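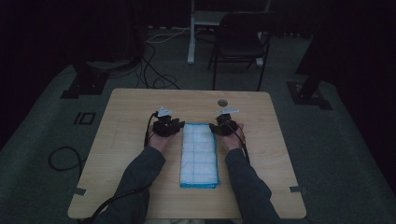 Die Frage, ob Maschinen bereits Hausarbeit verrichten können, wird in der öffentlichen Debatte meist zu früh bejaht. Der Wäschedienst Flandale, der täglich 2.000 Teile bearbeitet, hat im Mai geprüft, welche Arbeitsschritte sich an Automaten übergeben lassen. Waschen, Trocknen und Transportieren sind seit Langem gelöst. Das Zusammenlegen kleiner Textilien bleibt Handarbeit.

Ľubica Procházka, Leiterin der Betriebstechnik, hält diesen Befund für vorläufig. Nach ihrer Auffassung fehlt es weniger an Rechenleistung als an brauchbaren Aufzeichnungen menschlicher Griffe. Dem ist zuzustimmen, allerdings mit einer Einschränkung: Auch eine große Zahl von Aufzeichnungen ersetzt keine Prüfung unter Betriebsbedingungen. Wer 300 Vorführungen am ruhigen Tisch auswertet, weiß noch wenig über die Spätschicht. 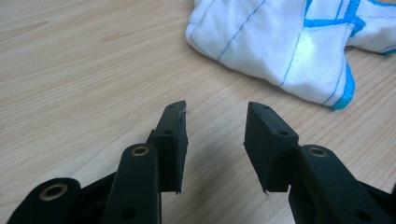 Textilien stellen an die Automatisierung andere Anforderungen als Kartons oder Flaschen. Ein starres Teil behält seine Form, wenn man es ablegt; ein Tuch nimmt bei jeder Berührung eine neue an. Liegt es so zerknüllt auf der Tischplatte wie das weiße mit dem türkisblauen Saum, muss vor dem ersten Griff geklärt werden, wo eine Kante verläuft und welche Falte sie verdeckt. Menschen erledigen dies beiläufig – für einen Greifer mit zwei Fingern ist es die eigentliche Aufgabe.

Sem Visser vom Ausrüster Jadex vertritt die Ansicht, man solle dennoch jetzt investieren. Diese Empfehlung überzeugt nicht. Vertretbar erscheint ein befristeter Versuch über 30 Arbeitstage an einem einzelnen Platz, dessen Ergebnisse einschließlich aller Fehlgriffe offengelegt werden. Bis dahin sollte die Personalplanung der Legeabteilung unverändert bleiben.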